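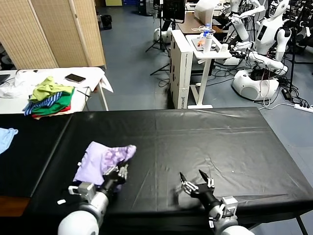 Where do the clothes go after people in Hulturwood drop them in a donation bin?

Most of them leave town within a month, and only a small share is ever sold in a local store.

That is the short version of what our group found. The rest of this report explains how we got there and where we think our numbers are weak.

Secondhand Clothing in Hulturwood
Student project report, Textiles and Community course
Submitted 2 September 2026

Background

Our town has two charity stores and a row of donation bins behind the Ollton parking lot. Everyone in the group had given clothes away at some point, and none of us could say what happened to them. We had all assumed that a shirt put in the bin on one side of town would end up on a rack on the other side. We decided to check.

The project was meant to cover shoes and bags as well. We dropped those in the second week because the stores record them by weight and we could not match the records with the clothing ones.

What we did

We used two sources. The first was the intake log at the Dlamini store, which the manager let us read for a single month, November. The log lists each clothing item that came in, the type of garment, and a code for where it was sent next. The second was a paper survey handed out at the library and at the Ollton lot. We printed 300 copies and got 97 back. Some were only half filled in, and we used whatever answers were there.

We also washed and folded a small set of donated garments ourselves to get a feel for the work. Cotton shirts were easy. Knitwear took much longer than we had planned for, and we had to look up how to dry it flat.

Results from the log

The log listed 1184 items for the month. The largest group was women's tops, followed by children's clothes. Men's clothing was a small part of the total. The manager told us that men in town tend to wear things until they can't be donated.

The codes fell into four kinds: sold in the store, sent to the regional warehouse in Stostidau, sold as rags, and thrown out. More than half of the items had the Stostidau code. Roughly one in six was sold in the store. The rag code was used mostly for items with stains, missing buttons or stretched necklines. Thrown out was the smallest group, and nearly everything in it was marked as damp or moldy on arrival.

Color seemed to matter less than we expected. Pale garments were sent to rags more often than dark ones, but we think this is because stains are easier to see on them.
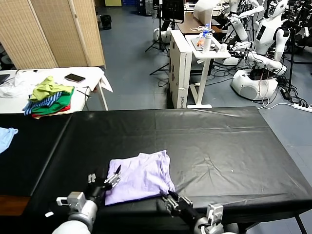
Morag Menzies wrote in the margin of our first draft that we were treating the warehouse as the end of the road, when a shirt sent to Stostidau could easily come back to a store rack in the next county, and that we should either follow it further or say clearly that we had stopped looking. We had stopped looking. The warehouse did not answer our two emails, and we ran out of time to try by phone.

Results from the survey

The most common reason for giving clothes away was that they no longer fit. Moving house came second. Only a few people said they donated because they wanted to help someone, although many checked that box as a second reason.

We asked people if they washed clothes before donating them. Nearly everyone said they did. This does not fit well with what we read in the log, where the word "unwashed" comes up often. Cameron Tennant, who wrote this section, thinks people who fill in surveys about donations are also the people who wash their donations.

We asked how long people had owned the last thing they gave away. Answers ran from a few weeks to 10 years, and a lot of people left this one blank.
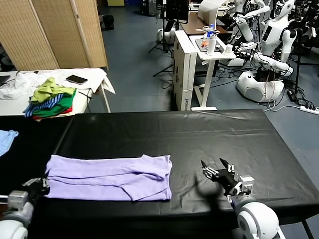
The blanks are a problem for us. We wanted to compare how long a garment had been owned with what it was made of, and there were not enough complete answers to do that. Next time we would give people ranges to check and leave out the open line.

Limits

One month at one store is a small sample. November may also be unusual, as people clear closets when they get their winter coats out. The second charity store keeps no log, so we know nothing about what happens there except that it stops taking clothes when the back room is full.

Suggestions

The bins at the Ollton lot have no sign saying what is accepted. A short list on the lid, including a line asking for clothes to be dry and bagged, might cut down on the moldy items. The Dlamini manager liked the idea and said she would bring it up with the bin owner. We also suggest that another group try the warehouse again, earlier in the term than we did.

The survey form and our table of codes are in the folder at the front desk.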